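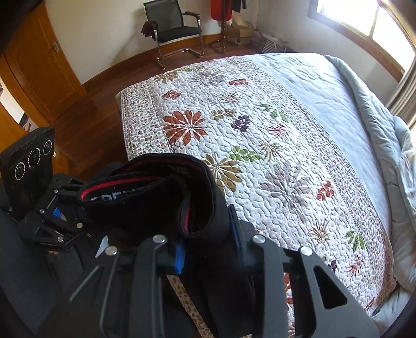 Fig. 1. Black fabric item, folded over, with red stripe.

Textiles and Everyday Life
Handout 4: Who does the washing?
Ruth Penrose

Reading for Monday: the Ukcombe laundry ledger, pages 338 to 341. The handwriting improves after the first page, when the clerk was replaced.

Last week we left the town of Ukcombe with a public wash-house and no agreement on who should pay for the soap. The ledger picks up there. It lists 623 bundles for the first winter, each with the name of a household and a charge in pence. Names are nearly always those of husbands, few of whom can have been near the building.

Points to look for as you read:

Sorting. Whites went in first and darks last, in the same water. Anyone who owned one black coat and nothing else got poor value.

Marking. Bundles were stitched with coloured thread. The clerk allowed 41 patterns and then ran out of ideas, so later families share a mark and quarrel about sheets.

Folding. The rules give folding a full page and drying a single line ("as weather permits"). Ask yourself who wrote the rules, and whether he had ever dried anything.

Terms: a "dolly" is a wooden stirring tool. A "mangle" squeezes water out of cloth and, according to the accident book, fingers. "Blue" was added to make yellowing linen look white, a small fraud everyone was happy with.

For the seminar, bring one page on a washing instruction you have ignored, and what it assumed about you. Last year's group wrote mostly about wool. I would welcome another fibre.

Essay titles are on the noticeboard, under the other notices.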